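Forum Cuisine & Maison > Mobilier et vaisselle
Sujet : Plateau blanc mat, vous regrettez ou pas ?

tilleul_44
Posté en avril 2019

Bonjour à tous, vite fait entre deux cartons. On refait le coin repas et je bloque sur la table. Blanc mat, lisse, sans motif. Côté vaisselle j'ai déjà craqué pour des assiettes bleues à rebord, peu profondes. Photos pour l'idée : 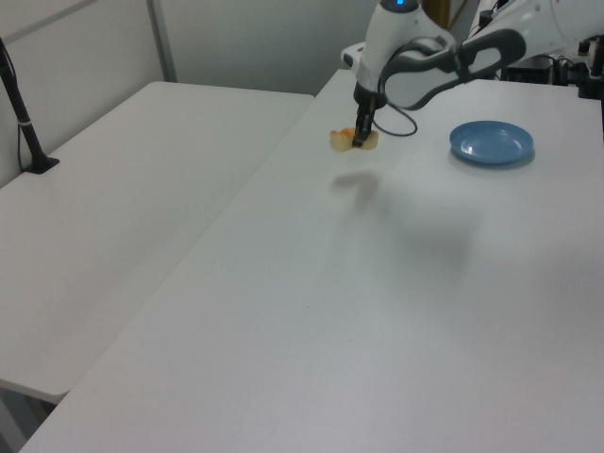
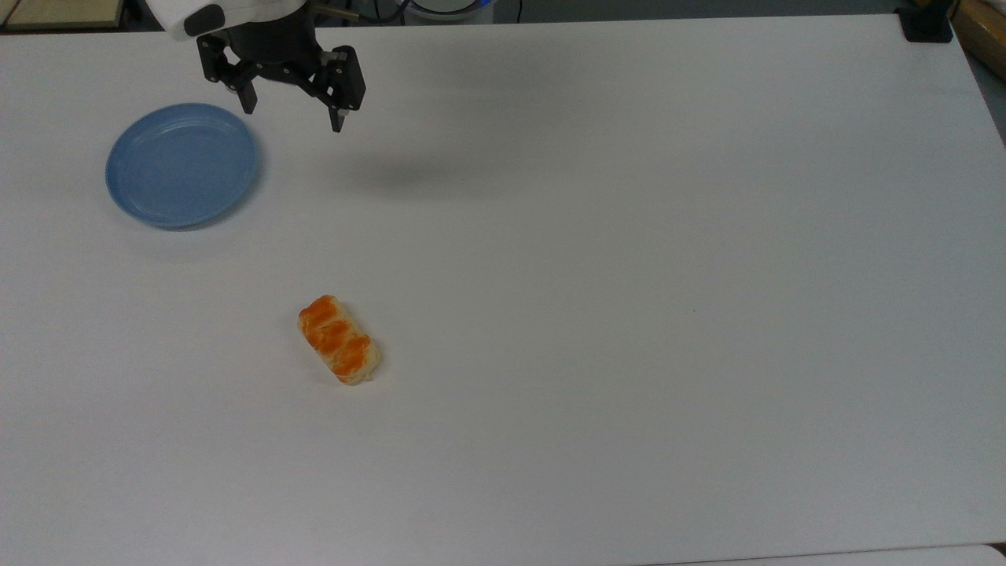 Mon souci c'est le goûter. Deux enfants, du sucre partout, des miettes, des trucs qui collent. Le modèle que je vise c'est le Iswood en 153 cm, et le vendeur de chez Sitmont me jure que le mat ne marque pas. Mouais. Niveau couleur je suis conquise, le bleu doux de l'assiette sur le blanc ça repose l'oeil, mais la petite viennoiserie posée à même le plateau sur la deuxième photo, c'est exactement ce qui va se passer chez moi, assiette ou pas assiette. Du beurre sur du mat, ça part ? Ceux qui en ont une depuis un moment, dites-moi.

gaufrette
Ça part. Eau tiède, goutte de liquide vaisselle, chiffon doux. Pas d'éponge qui gratte surtout. La mienne a deux ans, rien à signaler à part un rond de tasse que j'ai laissé traîner tout un week end.

Marmite_du_62
Pas d'accord du tout avec gaufrette. Le mat garde le gras, point. Faut le regarder en lumière rasante le matin et là tu vois toutes les traces de doigts. J'ai revendu la mienne en juillet, 60 euros, une misère. Pris du bois huilé à la place, bien plus tranquille.

gaufrette
@Marmite_du_62 du bois huilé avec des gosses... et le sirop ? et les feutres ? Chacun son truc mais moi le bois huilé j'ai donné, plus jamais

tilleul_44
Merci pour les réponses si rapides. Le rond de tasse il est parti finalement ou pas ?

gaufrette
Non. Enfin presque. On le voit si on le cherche.

Marmite_du_62
Voilà.

petitpois
Perso je regarderais surtout les bords. Le dessus on le nettoie, les chants c'est là que ça s'abîme, l'eau rentre et ça gonfle. Demande comment c'est fini chez Iswood. Et pour les assiettes, c'est quelle marque ? Je cherche ce bleu là depuis des mois, toujours trop vif ou trop gris

tilleul_44
Des Somden, prises au magasin. Le bleu change pas mal selon la lumière je trouve, va les voir en vrai avant. Le rebord est pratique pour les petits, ils poussent le gâteau contre et ça tient. Pour les chants je vais demander, bonne idée, j'y avais pas pensé.

petitpois
Top merci, je note

cannelle_b
Vous avez deux petites tables à coller au lieu d'une grande, sinon ? C'est ce qu'on a fait. On écarte quand on est deux, on rapproche quand y a du monde. Bon par contre l'espace au milieu = nid à miettes, faut passer un coup régulièrement. Et si le sol est pas droit elles sont jamais au même niveau, ça énerve.

Marmite_du_62
L'espace au milieu c'est rédhibitoire pour moi, tout tombe dedans. Chez ma soeur on retrouve des raisins secs de Noël au printemps

cannelle_b
Lol oui mais pour déménager c'est autre chose que de monter un plateau entier au 4e sans ascenseur !!

tilleul_44
On est au rez de chaussée donc ça va de ce coté. Je reste sur une seule. Bon, j'ai demandé un échantillon chez Poojary aussi, ils font du blanc mat un peu plus cher. Je vais le tartiner de beurre et de confiture, laisser une nuit et je reviens vous dire.

gaufrette
Mets du curcuma dessus tant que t'y es, c'est le pire. Et note bien combien de temps tu laisses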